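# Laxdal Bench Kit for Tabletop Arm Cells

The Laxdal kit is a perforated work surface, a flat wooden work board and a set of colored shape blocks, put together so a small arm cell can be set up the same way every time and checked against written house rules. We love this kit! It came out of a lot of arguing about what a fair, safe tabletop test looks like, and most of those arguments ended up in the booklet that ships with it.

## What's in the booklet

The booklet has 18 rules, each on its own page with room for your notes. A few that people ask about:

- **Fasten before you power.** The work board is fixed to the table before the arm is enabled. Nothing gets clamped or shifted while the drives are live.
- **Write down the start layout.** Shape, color and position go on the layout card before the first run, including any blocks that start out touching. Two touching blocks are a harder job than two with a gap between them, and the log should say so.
- **Hands out means hands out.** If a block needs straightening, stop the arm, straighten it, and start a new log line.
- **Slow first pass.** Any new program runs once at reduced speed over the board, with someone at the stop button.

Blocks near the rim of the board are allowed, and we encourage them. Layouts that stay in a tidy cluster tell you very little about reach, and a good layout card will have corners in it.
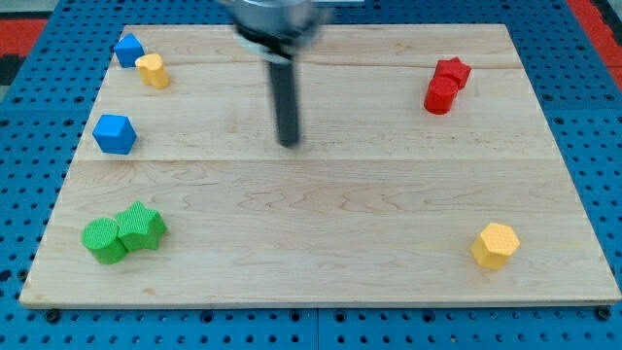
Hòa Tô wrote to us that the slow first pass felt like overkill for a light tool tip, until a wrong height value turned up in the settings at Woten and got fixed before anybody ran at full speed. The same note asked for a bigger layout card, and the October printing has one.

## Setting up

Leave time for leveling on the first day. After that, a changeover takes up to 6 minutes if the layout card is already filled in (have a pencil handy, pens smear on the coated stock).

Use the table holes for fixing. Please don't drill new ones! The hole grid is your position reference, and extra holes make old layout cards a pain to read.

## Care

Wipe the board with a dry cloth. Check the fasteners at the start of each shift and initial the card. Swap any block with a chipped edge, and note the swap in the log.

## Ordering

The kit comes with two booklets and a pad of layout cards. Refill pads and single blocks are sold separately. For questions about the rules themselves, ask for Lanying Cheng, who keeps the list of suggested changes and reads all of them.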